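# Chapter 4: Choosing a Two-Arm Work Cell

A small shop that wants to automate light handling work rarely builds its own cell. It buys a kit. This chapter looks at one such kit, the Vekurell, sold by Hevgate, and uses it to show how a buyer can compare what a seller offers with what the work requires.

The kit contains two arms, a gripper for each, a wrist camera and a year of phone support. The buyer supplies the table, the shelving and the containers. Hevgate lists a setup time of 3000 minutes, or 50 hours, and that covers teaching the first task. Kerttu Pitkänen reviewed the kit over four weeks in March and spent most of her time on small parts. 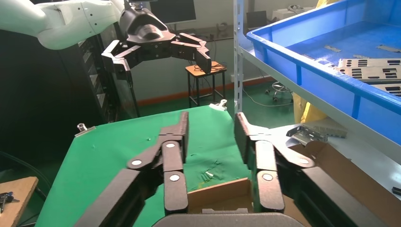 **Figure 4.1** Wrist camera view of the work area. The two black fingertips stand open over the green cloth, with the second arm at upper left and the blue parts crate at upper right.

Small parts are a hard test for any gripper. A part that lies flat gives the fingers little to hold, and a soft surface can shift under it. Binder clips, like the two in Figure 4.1, are a cheap way to hold a cloth at its edges. Wrinkles can still form, and the buyer should ask the seller how the system copes with them.

Storage matters as well. An arm that can reach the table may not reach the far corner of a crate on a shelf - a point that sales sheets tend to leave out. Measure the reach to every container before ordering.

Section 4.1 covers reach and payload. Section 4.2 compares three support contracts, including the one Hugo Campos negotiated for the Sembiring plant.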